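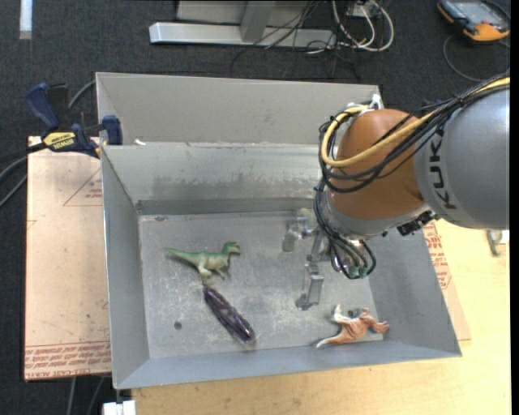 Filed under: Grants & Partners / Interim Reports

Flulano Toy Reuse Program
Interim report to the Sukura Fund, 6 December 2024
Prepared by Leokadia Walczak, program manager

This report covers the period since the grant was confirmed in September. It describes the sorting of donated toys at the Rutkowska Street depot, spending to date, and the work planned for the remainder of the grant.

Donations and sorting

The program has received 4000 toys from households, schools and two closing day nurseries. Plastic animals make up the largest single category. Dinosaurs arrive in great numbers, farm animals somewhat less often, and Australian animals usually only as part of mixed zoo sets. Items that are not toys also come in with nearly every delivery and are set aside at the first check.

Toys are placed in open metal bins for sorting. The bins were already in the building when the lease was signed and show their age: the floors are scratched and worn, and there is some rust. Staff asked whether they should be replaced. Hélder Pacheco, who supervises the depot, has recommended keeping them for now, as the metal holds up well to daily use. Small accessories are kept out of the bins and collected in lidded tubs, a practice adopted after doll shoes and building pieces were repeatedly mislaid.

Each animal is checked for cracks, sharp edges and chewed parts. Sound items are washed, dried on racks and packed by type. Figures with worn paint are accepted if the surface is not flaking. Damaged items go to the municipal plastics stream, although soft vinyl is still refused there and is being stored at our expense.

Distribution

Packed boxes have gone to 8 family centers. Two centers asked for fewer vehicles and more animals, and the packing list was changed accordingly. One center returned a box with no label, and its contents were checked again before being sent out.

Budget

Spending is within the approved lines, except for water and drying, where costs have exceeded the estimate. We request permission to move funds from the transport line, which is underspent — the Jinitz delivery company waived its charges for the first three collections.

Next steps

Four additional drying racks are on order. A written guide to sorting plastic figures is in draft and will be sent to the Fund with the final report. The storage of soft vinyl remains unresolved, and we would welcome a call with the grants officer on this point before the next payment is released.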